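Home | Papers | People | Archive
Print this page | E-mail this page
Jan 18, 2019, Barnabás Borbély

3.2 Recording by remote control

Operator drives the simulated arm with the Buvura handset, one hand, no force feedback. Eight operators, 20 runs each. View is from the wrist only, which most found hard going at frist. 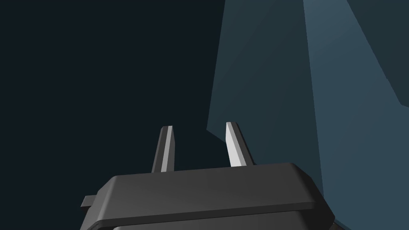

Figure 2. Wrist view in the Doder simulator, fingers apart, nothing held.

Opening is logged with every step, also when it doesnt change. Plain surfaces, no texture, so depth is hard to judge. Operators asked for a second view; left out on purpose, same input for person and learner. Pauses over two seconds trimmed.
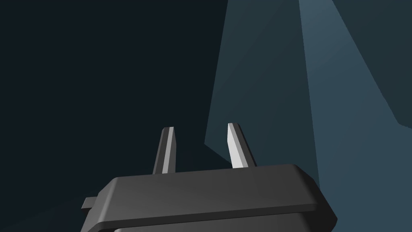
3.3 Guiding by hand

Same tasks, real arm pushed by hand. Fewer slips, slower. Results in Section 4.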